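Where Do Visitors Stay, and Why? A Study of Small Guest Houses in Faltville
Student project report, Travel and Tourism
Fionnuala Tierney

Introduction

When I chose my topic in February I wanted to write about the big seafront hotels at Revholm, as most people in my year did. Then I spent a night at my aunt's favourite guest house in Faltville, a little way inland, and came home with so many questions that I changed my plan. I wanted to know what makes a holidaymaker pick a small place without a pool or a sea view, and whether they would do it again.

Method

I wrote a short questionnaire and left copies at 8 guest houses, all of them within walking distance of the old market. The owners were very kind about it, and several put the forms out with the breakfast things so that guests would fill them in over their tea. In the end 40 forms came back, which was more than I had dared to hope for. I also talked to owners in their kitchens and gardens, and read through the visitor leaflets kept at the town library. Faltville has 4,000 residents, so it does not take long to get to know people!

Findings

The answer I saw most often was quiet. Guests liked hearing birds in the morning, and they liked being able to walk to supper. Price came next, though not by as much as I had expected. Many people had first booked because Revholm was full, and then found they preferred it inland – one couple wrote that they now only go to the coast for the day.

The other thing that came up again and again was arriving and settling in. People remembered whether someone met them, whether the key was explained, and whether there was somewhere to leave muddy boots.

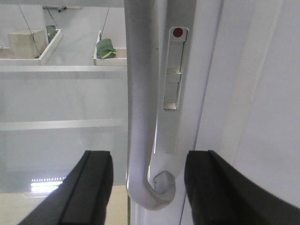
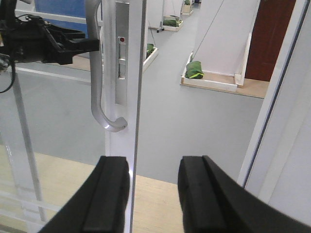
Figure 1. Door handles, both pictures.

Breakfast deserves a report of its own. The Trương guest house serves noodle soup as well as eggs and toast, and three different guests used the back of the form to praise it. The owner told me she began making it for her own family and simply made a larger pan.

Not everything was rosy. The last bus from Ivivmont leaves too early for anyone who wants an evening meal there, and the walk from the bus stop is 300 metres uphill, which is hard going with a suitcase.

What I would do differently

I only asked people who had already chosen a small guest house, so of course they were mostly pleased with it. If I did the project again I would leave forms in Revholm too. I would also make the comment box bigger, as people had far more to say than I had left them room for.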